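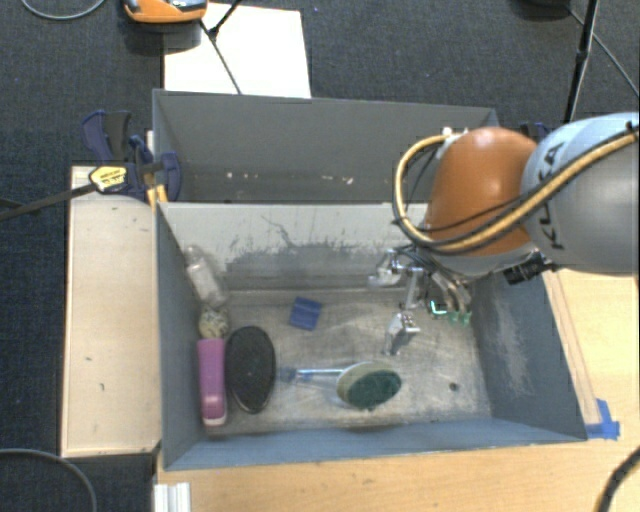
The Gavport transfer station opens its gates to visitors one morning in August, and I went with Yuxi Tian, who wanted to know where our town's bulky trash goes. You park by the weigh scale and walk up a ramp to the office, where Hannelore Kuster hands out vests and a one-page map. She started with the sorting rules, which changed this year. Small household items no longer go in with the mixed load. A clear plastic bottle, a little ball and a purple thing like a stapler can end up side by side in one gray bin, and under the new rules they go three different ways: the bottle to plastics, the ball to reuse if it's clean, and anything with metal in it to scrap.

## The tipping floor

We watched from a railed walkway. Trucks back in, dump, and leave by the far door. It's loud and the smell is what you'd expect, though it was better near the fans. The building handles 294 tons on a normal day and more after the holidays. Everything is pushed into a pit and loaded on trailers for the landfill at Mutham, 37 miles away. I had thought the landfill was much closer.

## Reuse shed

This was the part Yuxi liked best. Residents can leave furniture, tools and kitchen goods until 3 p.m., and anyone with a town sticker can take them home. Hanyu Liao runs the shed and keeps a logbook by the door. Last month's total was 823 items out. Lamps and bookcases go fast. Old printers don't, and she has stopped taking them. Yuxi came away with a colander and two folding chairs.

## Compost

The compost rows are behind the main building, so wear boots. Leaves and yard waste only, no food scraps yet. Finished compost is free up to 200 pounds per household, but you shovel it yourself and bring your own bags or buckets. There was still plenty left when we went by.

The full tour took an hour and a half. The restroom is in the office, and there's no food on site, so we had lunch at the diner in Bostier on the way back.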